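4.3 Open-day sessions

The second set of trials was run at the Clarneo open day in January. Visitors chose a task from a short menu and steered the simulated arm with a hand controller, while the view was shown on a wall screen. We used the Clovis simulator with the same physics settings as in Section 4.1. Each visitor had one practice run of 50 seconds, followed by one scored run of up to 80 seconds. Najwa Jaber and Fadi Bataineh ran the desk and read the instructions aloud from a printed card.
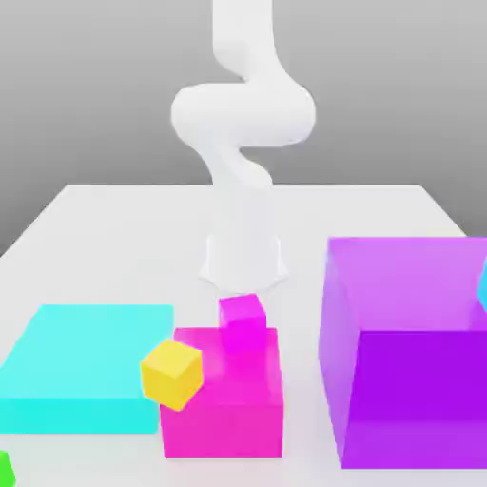 Figure 6. Simulated workspace, with the gripper empty over a small magenta cube on the pink block. A small yellow cube leans against the side of the block; the translucent purple box is at right.

Scenes were drawn from a pool of 1000 layouts made in advance, and no visitor was given the same layout twice. Small cubes could start on a block, on the table or leaning against something. The leaning starts are the ones we care about most, as they were rare in the lab sessions – Kenta Honda had filtered many of them out as unstable.

Runs were logged with the visitor's age group and no other personal data. A run ended when the visitor let go of the trigger for five seconds or when time ran out. We dropped runs in which a staff member touched the controller. Scoring follows Section 3.2.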